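Can a Two-Arm Robot Fold Laundry Yet?
Project report, Iulian Matei and Zubaida Butt

1. Question

We wanted to know if a general-purpose two-arm robot can do one household chore, folding, at a standard a laundry shop would accept. The control software was Tarkura, unchanged. A person did the same job for comparison.

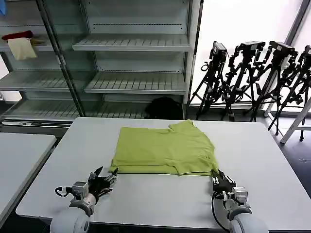

Lorna Ogilvie objected that a laundry shop pays for finished stacks per hour, and that a single good fold says little about the chore. We agree, and the time limit in section 2 was added for that purpose.

2. Method

Each trial allowed 40 seconds. A fold passed if the edges lined up and no sleeve stuck out. The robot's two hands are of different types, so left and right errors were logged separately – a choice that cost us most of February.
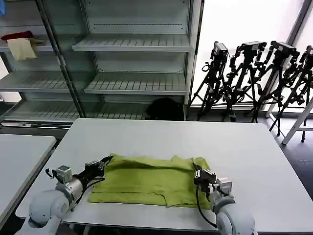

3. Gripping

Picking up one layer of cloth is the hard part. Thin knit gives little for the sensors to work with, and the planner often cannot tell one layer from two. A closed fingertip grip on a small tuft, with the cloth drawn up into a peak, holds well but leaves the rest of the piece wrinkled. A person slides a flat hand under instead.

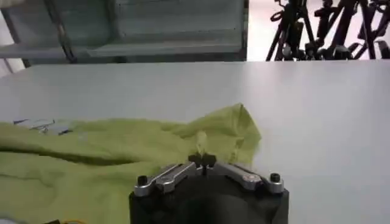 4. Placing

Edge detection was the more reliable stage. It depends on contrast between cloth and work surface, and on a border the software can treat as a line. The fairly straight right edge of a yellow-green garment on a white tabletop is an easy case; the creases further in are harder to classify. White cloth was left out of the study.

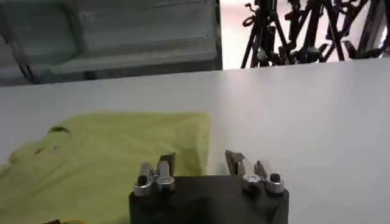 5. Result

The robot passed 4 of 40 trials. It is not ready for shop work – at home, a slow machine might still be of use. Trial logs are with Juraj Trnka.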